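Open afternoon at Tesanstead: the kitchen work

In April our group from Bruvcombe was invited to the open afternoon at Tesanstead, where the people of the Prullard project showed how they teach grippers to do small jobs at home. We were 30 visitors, which is quite many for the building, so they divided us in 2 groups. Mine began in the kitchen and the other one went first to the workshop.

The demonstration lasted 40 minutes with questions. The person who works holds the grippers in the hands and does the task slowly, and the recording is used later for the training. They told us they have now over 3,000 recordings, most of them from kitchens. I had expected a big arm on a stand, so for me this was the most interesting part of the visit.
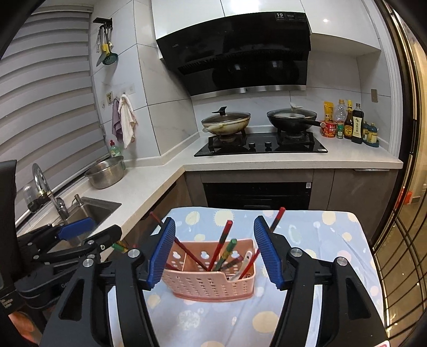
Chopsticks are a favourite task of the team, because they are thin and they roll away easily. A spoon is considered as a task for beginners. I asked if the tablecloth with a pattern makes it more difficult, and the answer was yes, and they change the cloth often for this reason.

After the kitchen we could try the grippers ourselves. They are lighter than I thought, but my thumb was tired very soon. Some visitors from Hamel were much better at it than we were.

Coffee was served at four o'clock in the entrance hall. We thank the hosts for their patience with our many questions. If you would like to come with us next time, please write to the Bruvcombe group before the summer.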